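手持夹爪居家采集 开工前与收工检查表(附批注)
项目:Urden 叠衣与整理任务
适用:入户采集员、当班复核员
版本说明:三月修订,旧版请不要再打印

写在前面

这份表用了一阵子,陆陆续续收到不少同事的意见,有的写在页边,有的是半夜发来的长语音,我都尽量收进来了,所以批注比条目还长,请大家多担待。表是给人用的,遇到实在不合适的地方,打个问号继续往下走就好,回来我们再一起商量。

一、出门前

1. 夹爪电量与存储卡
□ 合格 □ 待处理
批注:电量请看设备本身的读数,别凭昨晚的印象。存储卡要空卡出门,上一户的数据没有确认上传之前,哪怕卡里还剩很多地方,也请换一张。

2. 转轴螺丝
□ 合格 □ 待处理
批注:用手指轻轻拨一下每个关节,有晃动就拧紧,不用使大力气。上个月 Ulus 片区有一把夹爪松了一颗,采了一整个下午才发现,开合角度全都偏了,那位同事心疼了好几天,我们也跟着心疼。

3. 指尖软垫
□ 合格 □ 待处理
批注:看有没有翘边、起毛、沾线头。软垫脏了用微湿的布擦,晾干再装,请千万别用酒精。

4. 镜头
□ 合格 □ 待处理
批注:镜头布放在 Biseo 工具包的侧袋里,用完记得放回去呀,下一位会感谢你的。

二、进门之后

5. 住户同意书与房间范围
□ 已签 □ 已口头复述一遍
批注:签了字也请再讲一遍,今天拍哪几间、哪几间不进,话说慢一点。家里有老人的,多坐两分钟也没有关系,进度上不会催你。

6. 隐私物品
□ 已请住户收好
批注:证件、药盒、信件、相框、亮着的屏幕,都请住户自己动手收,我们不代劳。

7. 地面与线缆
□ 合格 □ 待处理
批注:采集员的眼睛往往只盯着夹爪,脚底下最容易吃亏。线缆能绕开就绕开,绕不开的,先在脑子里走一遍路线。充电线尤其别横在过道上。

8. 原有环境
□ 保持原样
批注:除了第 6 条的东西和会绊脚的东西,其余请不要替人家收拾。床单皱着就皱着,毯子堆着就堆着,我们要的就是平常日子的样子。有几位特别勤快的同事总忍不住铺平,心意领了,手请忍一忍。

三、采集过程

9. 时间校准
□ 开始前一次 □ 换任务时一次

10. 每户目标条数
□ 已填写
批注:叠衣类每户上限 200 条,做不到也不要硬凑。上周二 Ramalho 那户做了 171 条就收工,条条干净,复核时几乎没有退回的,这样就很好。

11. 起手姿态
□ 合格 □ 需重录
批注:夹爪张开,停在衣物上方,稳住 3 秒再往下走。太急的话,开头那一段模型学不到东西,后面的动作再漂亮也可惜。衣物的领口朝向请在记录单里写明,同一件衣服换了朝向要另记一组。
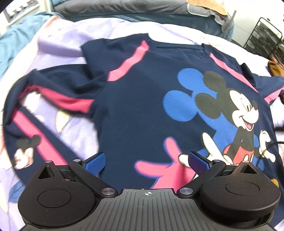 图一 深蓝色短袖T恤摊在床上,领口朝远端,夹爪张开,位于衣身下半部上方。

12. 衣物的花样
□ 已登记
批注:大图案、条纹、纯色,三类都要有。像图一胸前带米老鼠印花、肩部又有粉色斜条的,归入“大图案”,备注里再补一句“有条纹”。床品自带图案的也写上,标注组的同事会少打很多电话来问。

13. 抓取与释放
□ 合格 □ 需重录
批注:没抓住、抓到两层、半路滑脱,都请保留,按失败类登记,不要删。失败的样本一样有用处,大家不必不好意思。

14. 手指安全
□ 已提醒在场人员
批注:夹爪闭合时,另一只手离开连杆。有小朋友在旁边的话先暂停,等大人带开再继续。

15. 休息
□ 已休息
批注:手腕酸了就停,别等到疼。

四、收工

16. 设备清点
□ 夹爪 □ 存储卡 □ 镜头布 □ 充电线

17. 房间复原
□ 住户已确认
批注:衣物问一声住户想怎么放,照着放。

18. 数据上传
□ 已上传 □ 已核对条数
批注:截至本次修订,叠衣类累计入库 2,390 条,多谢各位。核对时请以服务器显示的条数为准,对不上就先别格式化存储卡,连卡带记录单一起交给当班复核员。

19. 其他想说的话
□ 无 □ 有,写在背面
批注:背面不够写就另附一张纸,夹在表后一起交回来。

采集员签字:________
复核员签字:________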